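首页　项目　招人　博客　留言　联系

招人来家里帮我们叠布:双手夹爪录制员(在家可做,不用会写代码)

先把最要紧的说了:这活儿就是两只手各拿一个夹爪,在你自己家的桌子上把毯子、毛巾、衣服之类的东西叠好、铺平、翻面、收起来,一边做一边录。录下来的东西拿去教机器学叠布。按段结算,时间自己排,家里乱一点完全没关系。
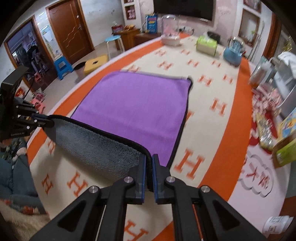 我在Nukent管数据采集这一摊,说白了就是到处找人、寄箱子、看录像、打电话催人充电。算法那边的事归Cosmin Bogdan,他每次开会都说模型还不够"见过世面",要更多的家、更多的桌子、更多不同的人的叠法。于是这个帖子就来了。上一轮招人是三月份,当时写得太正经,像个公文,来报名的全是学自动化的研究生,叠毯子叠得一塌糊涂(对不起各位,你们后来进步很大)。所以这回我换个写法,想到哪儿说到哪儿,有点长,赶时间的话直接拉到"怎么报名"那一段。

我们在做什么

项目内部叫Biltolico,目标特别朴素:让一台双臂机器能处理家里的软东西。硬东西好办,杯子就是杯子,你从左边拿从右边拿它都还是那个形状。布就麻烦了,同一条毯子扔桌上一百次有一百个样子,角藏在下面,边卷进去,一提起来中间往下坠,正面滑溜溜的,背面又厚又毛,夹住一层和夹住两层手感完全两码事。这些东西你跟机器讲道理是讲不通的,只能让它看人怎么做,看很多很多遍。

早先我们是用机械臂遥控着采的,一个人坐在操作台后面,慢慢挪,一个上午录不了几段,录完人都蔫了。而且永远是同一间实验室,同一张灰桌子,同一盏灯。机器学完以后在那张灰桌子上叠得挺好,搬到隔壁会议室就傻眼。后来改成手持夹爪,人拿着直接干活,夹爪上的摄像头跟着手走,夹爪开合也一起记下来。速度一下子上来了,最妙的是可以寄到别人家里去!谁家的桌布都不一样,谁家桌边都堆着不一样的东西,对我们来说这全是宝贝。

你具体要干的活

收到箱子以后,里面有一对夹爪、充电线、一本小册子、几块我们指定要叠的布。手机上装一个录制软件,叫Stovemix(名字跟叠布一点关系没有,是从前一个做厨房任务的版本留下来的,大家叫惯了懒得改)。打开软件,它会告诉你这一段做什么,你照着做就行。

目前的任务大概是这么几类:

叠毯子。双面的那种最多,一面光一面绒,四周有包边。一般要求先夹住近处的两个角,提起来往远处对折,再把边抹齐,再折一次。听着简单,第一次用夹爪做的时候你会怀疑人生的,别急,多数人练一会儿就找到感觉了。

翻面。把毯子从光面朝上翻成绒面朝上,或者反过来。这个任务看着最不起眼,Cosmin却最看重,因为翻的那一下布会遮住自己大半边,机器经常在这儿迷路。

叠毛巾和T恤。毛巾请用自家的,花色越杂越好。T恤也用自家的,正反面都行,带大片反光印花的先别用,亮片的更别用(夹爪会勾住,问我怎么知道的)。

铺平。软件会让你先把布揉成一团扔在桌上,然后从乱的状态慢慢找角、拉开、铺平。很多人最喜欢这个,说解压。

收纳。叠好以后放到筐里、抽屉里或者椅子上,哪儿都行,家里本来放哪儿就放哪儿。

每段开始前,两个夹爪先张开停一停,等软件响一声再动手;做完放开布,手退开一点,再停一停,听到第二声就算结束。中间夹滑了、掉了、折歪了,都不用重来,捡起来继续做。我们特别想要这种!掉了以后怎么捡回来,光看完美的录像是学不到的。真正要作废的只有下面几种:中途用手指头直接去碰布了;有人从桌子和你之间穿过去,把镜头整个挡了;夹爪没电了你没发现;做到一半去接电话,夹爪放在桌上录了半天桌布。

关于夹爪的手感,多说几句

用惯手的人刚开始都会夹得太用力。两根手指一样的爪子合拢的时候,只要里面那层垫子贴住布边就够了,再使劲也不会更牢,手腕反而酸。角是最好夹的地方,包边也好夹,厚,有棱。最难夹的是光面中间,平平的没处下手,这时候别硬来,先把爪尖斜着轻轻压下去,往前推一点,推出一道褶子,再夹褶子。

左右手尽量分开管自己那半边,别交叉。交叉不算作废,但是Cosmin会在周会上放出来给大家看,然后叹一口气。

动作不用刻意放慢。有的录制员怕机器"跟不上",做得像太极拳,其实按你平常叠衣服的节奏来就好,稍微稳一点就行。犹豫也没关系,真的在想下一步夹哪儿的时候,停下来想,比乱晃要好。

站着坐着都行,看桌子高度。我自己是站着做,因为坐着的时候胳膊肘会撞椅子扶手。桌子长一点更舒服,毯子大的话两头都要有余量。没有长桌的,床上也收,只是请在报名时写明,床面软,我们会单独分一类。

想找什么样的人

先说硬条件:年满十八岁;两只手能自如地握东西;家里有一张能腾出一块地方的桌子或者一张床;有一部还算新的手机;能看懂中文说明。就这些。学历、专业、工作经验统统不看。

再说我个人偏心的:平时真的叠衣服、收毯子的人。家里有老人孩子、每天在叠东西的,开过洗衣店的,在酒店做过客房的,做过裁缝的,在服装店理过货的,来来来,我特别欢迎你们。上一轮里叠得最漂亮的是一位退休的针织厂质检阿姨,她抓角抓得又快又准,我们后来把她的录像当小册子的示范用,每个新人都要看(阿姨如果看到这里,给您拜个晚年)。

左撇子请务必报名,在备注里写上"左手"。我们左手为主的数据少得可怜。

不太适合的情况也讲明白:手腕或者手指有旧伤的,别勉强,夹爪握久了对拇指根部还是有负担;家里猫特别爱上桌的,也请三思,猫对移动的布角没有抵抗力,我们收到过整段整段的猫。

要多少人,做多久

这一轮招23户。按户算,一户里可以不止一个人做,夫妻俩、母女俩轮着来都可以,只要每个人都单独签一份同意书,录之前在软件里切换到自己的名字。不同的人用不同的力气、不同的习惯,我们高兴还来不及。

每套设备在你家放14天,到期我们叫快递上门取。中间哪天做哪天不做,你说了算,早上孩子上学以后做也行,晚上看着电视做也行(电视声音不影响,软件不录音)。唯一的上限是每天别超过4小时,软件到点会自己锁上,第二天再开。这个上限是专门为了保护手腕定的,有人写邮件来商量能不能放宽,不能,抱歉。

钱怎么算

每段合格的录像5元,不管你叠得好不好看,只要按流程录完、没有上面说的作废情况就算合格。毯子、毛巾、翻面、铺平都是一个价。有人问为什么不按难度分,我们试过,结果大家都挑贵的做,毛巾没人理,后来就统一了。

审核由Ju-won Choo带着两个同事做,通常你上传以后隔天就能看到结果,哪段没过、为什么没过,都写在那一段下面。觉得判错了点一下"再看看",会换另一个人重看。Ju-won看录像非常细,细到能认出你今天换了桌布,但是脾气很好,别怕她。

设备归还、检查完就一次结清,转到你报名时填的账户。开头的练习段也算钱,这一条是我坚持要加的,学东西的时间也是时间嘛。

来回运费我们出。夹爪正常用坏了不用赔,指垫磨掉了、连杆松了都属于正常,拍张照发我,我给你寄替换件。摔在地上也先别慌,捡起来看看还能不能张合,能就接着用。夹爪的连杆是Szűcs那边加工的,比看上去结实得多,我自己从楼梯上掉下去过一只,捡回来照样录。泡进水里那就……请不要泡进水里。

隐私,认真讲

这一段我不开玩笑了。镜头在夹爪上,朝着前面,所以拍到的主要是桌面和布,但是抬手的时候会扫到屋里别的地方:墙、柜子、电视、门口、旁边坐着的人。请在报名前想清楚,全家人也都商量好。

录像上传后,先过一道自动处理,把人脸模糊掉,然后才进审核。屋里如果有写着姓名、电话、地址、证件号的东西,比如快递单、药盒、孩子的作业本,请录之前收走或者扣过来。漏掉了也没事,告诉我们是哪一段,我们删。

数据用于训练和研究,其中一部分以后可能会公开给别的研究者用,同意书里这是单独一栏,可以只勾训练、不勾公开,报酬一分不少。后悔了也可以撤回,设备归还之前随时能撤;已经训练进去的模型没法把你那一份单独挑出来,这一点请知道。小孩子请不要让他们拿夹爪录,坐在旁边看可以,别入镜太多。

屋子要不要收拾

几乎每个人都问,所以单独写。不用收拾!桌边堆着零食、纸巾、瓶瓶罐罐,旁边几个塑料凳子,柜子上放着没拆的盒子,都留着,平常什么样就什么样。你要是为了我们专门把家里收成样板间,我会心疼的,一是心疼你,二是这样的屋子录出来,机器以后到了别人家又该傻眼了。

需要腾的只有叠布的那一块。杯子里有水的,拿远一点,布角扫过去很容易带倒。桌布有花的没花的都好,花的更好。有些人担心图案太花机器分不清哪是布哪是桌子,这恰恰是我们想让它学会分清的,放心铺着。

光线的话,白天靠窗、晚上开灯都收。只有一种情况不行,就是背后一盏强灯正对着镜头,录出来白茫茫一片。软件会提示你,听它的,换个方向站就行。

如果中途想换地方,从餐桌换到茶几、换到另一间屋子,非常欢迎,软件里点一下"换了位置",再重新对一次准。对准的步骤在小册子里,把夹爪在那张印着方格的纸前面慢慢转一圈就完事。最常见的错误是纸没铺平,卷着个角,对完以后左右手就错开了。对不准的话别反复试到上火,发消息给我,我们视频连一下,很快的。

流程大概长这样

你报名,我看了以后给你打个电话,聊几分钟,主要是听听你家桌子什么情况、什么时候方便收箱子。然后你收到同意书,签了发回来。箱子寄到以后先看示范录像,再做练习段,练习段通过就正式开始。做的过程中有个群,大家在里面问问题、吐槽、晒自家毛巾,我和Ju-won都在。群里不催进度,也没有排行榜,之前有人提议搞一个,我否了,一排名大家就开始赶,赶出来的录像看着都慌张。

做完寄回,收钱。想继续做下一轮的跟我说一声,下一轮可能会有床单和被套,套被套这件事我自己都做不好,很期待看到高手。

怎么报名

点页面上的"联系",标题写"叠布报名"加上你所在的城市,正文随便写,带上这些就行:怎么称呼你;惯用哪只手;打算在哪儿做,桌子还是床,大致多长多宽(拿手比一比也行);家里有没有宠物;手机型号;哪段时间方便在家收快递。有现成的叠好的衣服毯子照片可以附一张,没有就算了,别为了这个专门去叠。

不需要简历。上回有位朋友附了三页简历和一封推荐信,我从头到尾读完了,非常感动,但是他家没有桌子。

暂时只寄大陆地区,偏远的地方快递慢一些,归还日期从你签收那天起算,不吃亏。报满了我会在这页顶上写一句,没写就是还在收。选的时候会照顾一下屋子和桌子的差别,如果你没被选上,多半是同一个城市、差不多的桌子已经有好几家了,和你叠得好不好没有关系,我会把你留到下一轮名单里,不想留的回一句就删。

好了,写到这儿我得去给夹爪换垫子了。有问题直接在下面留言,我每天都看。

最后更新:2020-07-15

留言

糖炒山药
我妈想报名,她六十多了,手机用得不太溜,软件难不难?叠被子她是一把好手,我叠的她从来都要拆了重叠。

(作者回复)不难,就一个大按钮,响一声开始,响一声结束。第一次设置你在旁边帮她弄一下,后面她自己就能做。请让阿姨一定来!

半截蜡笔
上一轮做过的来说两句。头两天拇指根确实酸,后来学会不使劲捏就好了。翻毯子那个我最开始老是夹成两层,诀窍是绒面那边先露出来一点再下爪。钱结得挺快。问一下做过的还能再报吗?换了新餐桌。

(作者回复)能报,换了新餐桌更能报,邮件里写一句是老录制员,不用再做练习段了……哦不对,练习段有钱,那你还是做吧。

木耳炒蛋不放蛋
茶几是玻璃的可以吗?会反光。

(作者回复)可以,铺不铺桌布都收。要是灯的倒影正好晃镜头,就挪一挪位置。

风铃草
看了隐私那段,有个地方没太明白:我家是合租,室友不参加,但客厅是共用的,这种要她签字吗?

(作者回复)好问题。如果她可能会走进镜头,就需要她也签一份知情的,很短的一页。或者你在自己房间的床上做,就不用麻烦她了。两种都行,报名时告诉我选哪种。

老陈修表
我左手。裁缝干了半辈子。家里两只猫,关阳台行不行。

(作者回复)行!!请马上发邮件。

上一篇　下一篇　返回招人列表　回到顶部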